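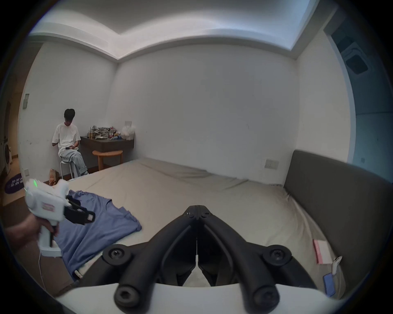

Uldis Vasiliauskas
Staff Writer, Home and Community

June 2020

Bolard residents can bring used T-shirts and bedding to the Briro store on Drovon Street through the end of the month, the store said. The clothing drive opened last week and has taken in 482 pounds of fabric so far.

Briro is accepting shirts, fitted and flat sheets, pillowcases and light blankets. Everything should be washed, dried and folded before it is dropped off. Stained or torn pieces are welcome but need to go in a separate bag marked "rags." Pillows, mattress pads and shoes are not being taken this year.

Wearable clothes will go to the Uibo shelter, which has beds for 40 people. The shelter is most in need of plain T-shirts in adult medium and large. Its last drive, held in December, brought in mostly coats and sweaters, and staff said the summer shelves have been thin.

A printed sheet handed out at the store suggests sorting on a bed, one piece at a time. A shirt goes face down with the hem pulled straight, the sleeves are folded in, and the bottom is brought up to the collar. Fitted sheets can be folded any way that keeps them flat. The store asks people not to roll them, as rolled sheets take up too much room in the boxes.

People are also asked to clear the bed of phones, chargers, booklets and other small things before they start. Workers found nine phone chargers in donated bags during the first week, along with a library card and a set of keys. The items are being held at the front counter and can be picked up during store hours.

Bags should be tied and no heavier than one person can carry. Drop-off is at the side door, where two carts are set out each morning. Donors do not need to come inside, and those who do must wear a mask. Receipts are available on request.

Bags left at the door overnight will not be accepted. Two were rained on last week and had to be thrown out.

The store has given out 159 empty bags to households that asked for them. More are on order, and until they arrive, donors can use any clean trash bag or cardboard box. Residents who cannot drive may call the store to arrange a pickup within Bolard. Pickups are made in the afternoon only, and bags should be left on the porch by noon.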